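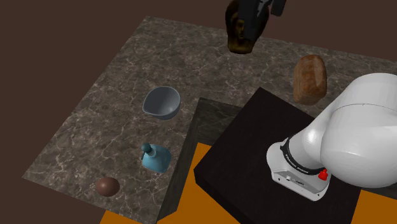
September
By the Odden Newsletter staff

The woman who runs Clukham would prefer to be known by her job on the site, so in this piece she is the founder. She has run the game, a written role-play set in a small English port in the 1850s, from its first day. Members each take a character and write that character's part of the story in turns, on a message board. There are no dice and no points.

We spoke in the evening, after she had put her children to bed, and she had a list of applications open while we talked.

"I only wanted a harbour," she said. "I'd been in a Dellemstead game before that, and everyone in it was a lord or a lord's cousin. You couldn't get anyone to play the person who brought the coal up. So I wrote a town where the most important man was the harbour master, and he wasn't all that important."

The first thread was the wreck of the Quezada, a cargo ship that goes down within sight of the quay on the opening night of the story. Everyone who joined in the first month had to write where their character was when it happened. It ran to 535 posts before she closed it.

"It was too long. I'd do it differently now. People were still arriving on the beach with lanterns when the inquest had started in another thread. But it did give everyone something to talk about, and the survivors were a good way in for new members, as they didn't have to know anyone in town."

She does not think of the game as a novel, although members sometimes call it one. "A novel has somebody in charge of the ending. I can say there's going to be a storm, or that the bank has shut its doors. I can't say what your character does about it. Some people come in with the whole plot worked out, down to who they'll marry, and they get cross when the other person doesn't fancy it."

The rules page is shorter than it used to be. A member must post at least once a month to keep a character, and nobody may hold more than 4 at a time. You may not kill, injure or move another member's character unless you have asked. A first application needs a sample scene, and she reads every one herself.

"I don't mind spelling. I look at whether they leave room for someone else. If the sample is a page of a man looking out of a window thinking about his past, then I'll write back and ask for one with another person in it. Usually the second one is much better."

The history is where most arguments begin. Clukham has a research board, and it is busy. Members have disputed the price of candles, whether a curate could afford a horse and how long a letter would take to reach London. The founder keeps a page of settled answers, some of which she admits are simply her best guess.

"There comes a point where I have to say, in this town a loaf costs this much, and that's the end of it. Somebody will have a book that says otherwise. Fine. It's a made-up town. What I won't have is somebody being told off in the middle of a scene. If you've given your maid the wrong sort of hat, you'll get a private message, and you can change it or not."

I asked about the harder side of the period. The game has had characters in the workhouse, a cholera summer and a long story about a dismissed servant. She said she asks for a note at the top of any thread that might upset a reader, and that scenes of cruelty have to be agreed by everyone writing in them.

"I was firmer about it after the cholera. I'd put it in the calendar without asking, and there was a member who'd just lost her dad. She was very kind about it, but I felt awful. Now I post what's coming a full season ahead and people can send their character to stay with an aunt."

The aunts, she added, have become a feature of the place. One lives inland and has had so many visitors that a member applied to play her.

The board now has 1,042 threads in its archive, and sorting them takes up much of her time. The old ones were filed by date. She is moving them to a list by place - the quay, the chapel, the ropewalk, the two inns - so that someone writing a scene in the chapel can see what has already happened there. She has finished the quay, and the inns are next.

"It's dull work, but I like it. I found a scene from the first winter where two characters have an awful row over a boat, and the people who wrote it had both forgotten. They've picked it up again. He still owes her for the boat."

She has 3 moderators to help her, all long-standing members, who take turns at the welcome desk and keep the calendar going when she is away. She took a break last spring and came back to find that they had opened a lending library and elected a churchwarden.

There have been suggestions that the story should move on to the railway. She is in no hurry. In the game it is still autumn, the surveyors have been seen on the hill with their poles, and the harbour master has refused to speak to them.

"He's not mine any more, the harbour master. I gave him up when I got too busy, and the member who has him now is far more stubborn with him than I ever was. I'd like the railway by Christmas. I'll have to see if he lets me."

Applications to Clukham are open, and she is particularly short of shopkeepers, fishermen and anyone willing to play a doctor.

Contact Odden | Copyright Odden Newsletter, all rights reserved | Back to top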